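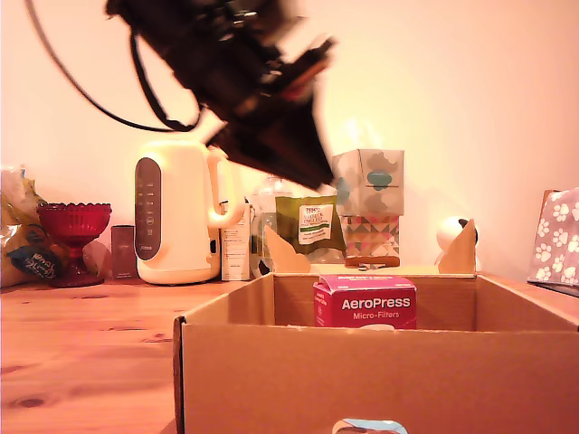
Page last updated: 20 April 2025

Cocoa buyer sets new forest rule for Vieira growers

Bresari, a cocoa trading company, will stop buying beans grown on recently cleared forest land in the Vieira district. The rule takes effect with the June harvest and covers all 2,707 farms that sell to the company there.

Under the new terms, each farm must have its boundaries mapped before its beans are accepted at a buying station. Plots cleared within the past five years will be left out. Farmers with both older and newer plots can still sell from the older ones, but those beans have to be bagged and weighed separately.

Bresari said 62 percent of the farms have been mapped so far. Most of those left are in the hills on the eastern side of the district, where roads are poor and many holdings are smaller than two acres. Mapping teams are due to return there once the rains ease.

The Vieira forest is home to hornbills, forest antelope and several kinds of monkey. Much of the lower forest has been broken into separate blocks by cocoa planting, and animals now have to cross open farmland to move between them. Local growers have reported more crop raiding by monkeys along the forest edge, mainly when the pods are ripening.

The mapping is being handled by Plovix, a land survey firm. It will compare farm boundaries with satellite pictures twice a year and send Bresari a list of plots where tree cover has dropped. Farmers will have 30 days to respond before a plot is removed from the buying list.

A separate tree planting plan will run alongside the rule. The Brosanex nursery is raising native shade trees, which will be given to growers at no charge. Farms that join will be asked to plant at least 20 trees per acre among their cocoa and keep them standing. Shade trees can give birds and monkeys a way across farmland, although they do not replace the forest that was there before.

Growers' groups in the district have asked for a higher price to cover the extra work of sorting and bagging. They also want a clear way to appeal when a boundary has been drawn wrong. Bresari said it will publish the appeal process before the harvest starts. It has not yet made a decision on price.

Farmers who have not been mapped can sign up at any Bresari buying station in the district.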